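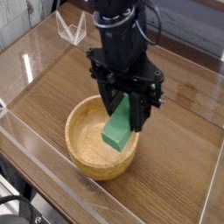 4. Collecting Demonstrations

4.1 Control of the arm

All demonstrations used for training were given by remote control. The operator sits beside the workspace and moves a hand-held leader device, and the arm follows its position and rotation. Opening and closing of the gripper is set by a trigger on the leader. Commands are sent at a fixed rate and stored together with the joint angles reported by the arm, the gripper width, and the views from the cameras. We store the command and the measured state as separate streams. During free motion the two agree closely, but they drift apart when the fingers or the held object meet resistance, and the learned policy is trained on the command.

Before settling on remote control we tried guiding the arm by hand, as was done in the earlier Drirkholm study. Hand guiding was easier to learn and gave smoother paths over long distances. It had two faults for our purpose. The operator's hands and forearms appeared in most camera views, and the gripper had to be worked with a separate switch, so that the moment of release seldom matched the moment the operator judged the object to be in place. The hand-guided recordings are used only in the comparison in Section 6.

4.2 Task and workspace

The task reported in this section is the placing of a foam block in a shallow wooden bowl. The workspace is a wood-grain tabletop bounded by clear acrylic walls. The walls keep dropped objects within reach of the arm, and they also set a limit on how low the wrist can travel when the bowl is near an edge. Starting positions for the bowl and block were drawn from a list prepared in advance, and the operator was told the next position only after the previous recording had been saved.

A demonstration begins with the gripper open above the table and ends when the fingers have cleared the rim after release. The operator was free to choose the grasp. No instruction was given on the angle of the block, and tilted grasps were kept in the data on the same terms as upright ones. Removing them, as in the first Wadevura recordings, left the policy with no example of how to lower a block that had turned between the fingers.
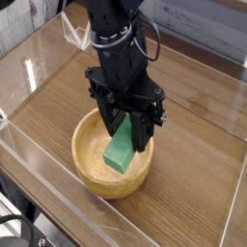

Figure 3. Placing phase of the block-and-bowl task. The green block is held at an angle between the two fingers, with its lower end at or just above the floor of the bowl.

The placing phase (Figure 3) accounts for most of the variation between operators. With a tilted block, one lower edge reaches the bowl first, and the operator must either release at that point or continue downward and let the block rotate in the grasp. Both methods appear in the data. We did not ask operators to prefer one, and we did not label the recordings by method before training. The effect of this choice is taken up in Section 5.3, where mixed release methods are shown to lengthen the pause before the fingers open.

4.3 Operators and screening

Operators at the Prastby site gave 477 demonstrations. Each operator first completed 12 practice runs, which were discarded. The leader device was then set to zero again, and recording began without further coaching. Operators could stop a run at any time by releasing the foot pedal; a stopped run was saved but marked as incomplete.

Screening was done in two passes. The first was automatic and rejected runs with missing camera data, a gap in the command stream longer than 200 ms, or an end state outside the bowl. The second was a review by one person (Grigoris Ververidis), who watched the remaining runs and rejected those in which the block was pushed into place with the outside of a finger. A total of 194 runs passed both checks and form the training set.

This is a low rate of acceptance. Most rejected runs failed on the command gap, a fault later traced to the network link between the leader and the control computer – the same link was used for camera traffic during the first part of the collection. Moving the cameras to a separate link removed the fault, but the affected runs could not be repaired, as the missing commands cannot be recovered from the joint angles alone when the block is in contact with the bowl.

4.4 Time alignment

Camera views and joint readings were matched by the nearest time stamp on the control computer. The Wieser logging tool was used without changes, except that its default smoothing of gripper width was turned off. With smoothing on, the width signal began to change before the trigger was pressed, and policies trained on it opened the fingers early, with the block still above the rim.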